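News > Business > Automation

20 August 2019
By Zdzisław Jasińska

Kitchen robot plan gets the go-ahead at Kirnivo

Kirnivo, the catering supplier that runs the canteens at Mandden business park, has agreed to buy its first robot arms, and staff in the test kitchen could hardly be more pleased.

The firm signed off the budget on Monday after a trial that has been going on since May. Two arms will be bought outright in the first round. A third will be leased for a year, so that the company can see how much work there is for it before spending any more.

Ryszard Domański, who looks after equipment buying, had asked for a simple plan that the finance team could read in one sitting. He got one that ran to 30 pages, most of it prices.

"The arm is the bit everyone wants to talk about, and it's a lovely thing to watch," he said. "But when we added everything up, the arm was well under half of the money. There's the table, the grippers, the cables, the spare cables, the training days, somebody's time to look after it all. We put every one of those on its own line and it made the whole thing much easier to agree."

The trial bench is in the old tasting room on the first floor. It has been kept close to what the canteens already own — ordinary plates, ordinary bowls, a toaster oven — and the arm is asked to pick things up, move them and put them down again. Small, light items have been getting most of the attention this summer. 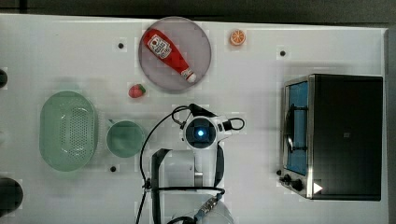 The arm over the trial bench, with a ketchup bottle lying across the plate and the toaster oven at the right.

Haoran Shen, the engineer in charge of the trial, said the choice of test items had a direct effect on what went into the order. The first list had a single gripper for each arm. The new one has two, plus a set of softer fingertips for fruit.

"A bottle and a strawberry want very different handling," she said. "We found that out in the first week and I'm so glad we did, as it's a cheap thing to add to an order and a slow thing to add later. Groltier quoted us 10 weeks for extra grippers bought separately. In the same box as the arm they come at no extra wait."

Groltier will supply the arms and the stands. The tables are coming from Jabłońska, a joinery and metalwork shop a few streets from the park, which has already made one to Kirnivo's drawings. The fixing points are set out so that an arm can be moved to another spot on the same table without any new drilling, and Shen is hoping to have the same layout at every site.

Each canteen will also get a starter box of test items, with a replacement allowance of 1,000 zloty a year. Domański admits that this line raised a few eyebrows. He says it was the one he fought hardest for, having watched the trial team pay for fruit out of their own pockets until the middle of June.

Money has been put by for people as well as machines. Every canteen worker at the park, 85 in all, will be offered a half-day session with the arm, and those who want to go further can sign up for a longer course in the autumn. Places on that one are limited to begin with, and there is already a waiting list.

Czesław Sadowski, a cook who has worked with the trial team two mornings a week, was one of the first to put his name down. He has been advising on where things should sit on the table and how crowded it ought to be.

"They had it very tidy at the start and I told them no kitchen looks like that at half past eleven," he said. "So we've been messing it up a bit more each time — it's great fun, and I've learned a lot!"

The order still needs a final check on the power supply at the two older canteens, where the sockets may have to be moved. Ravindra Grewal, who manages the buildings at Mandden, has set aside part of his own budget for the work and expects to have a price from the electricians within a fortnight. Delivery of the first arm is planned for late autumn, with the leased one to follow in the new year.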